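Lost & found, again

Quick one before the October issue goes off. The lost property box is full. Very full. More than 147 bits handed in at the front desk since spring and most of it is small stuff: caps, lids, keys, single gloves, things that roll under a radiator and stay there.

Rebecca Amato has been through the lot and put the small things out on the table so people can come and look. Desk is open till 8 most evenings. Ask for Rebecca or Lino Sartori, bring a bag if you think more than one thing is yours.
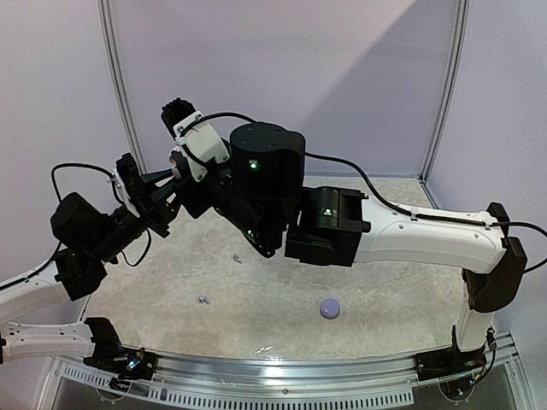
Anything without a name on it goes to the Gollico charity shop at the end of the month. No extentions this time, sorry. Umbrellas went already.

Now, earbuds. Please, please check your pockets and your cases. We get them all the time and they all look alike. If you've lost a set, tell us the color of the case and which side is missing, if one is. Sveva Bellini keeps the list. Don't just say "white ones," we can't hand them over on that. A sticker or initials inside the lid would save everybody alot of bother.

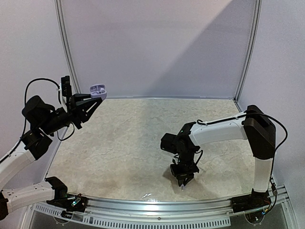 Lavender earbud case, lid open.

Phones and wallets are not in the box, those are locked in the office. See Brunello Testa, ID needed. Coats are on the rail by the back stairs, help yourself to a look.

Next clear-out after this one is in the new year. Date to come.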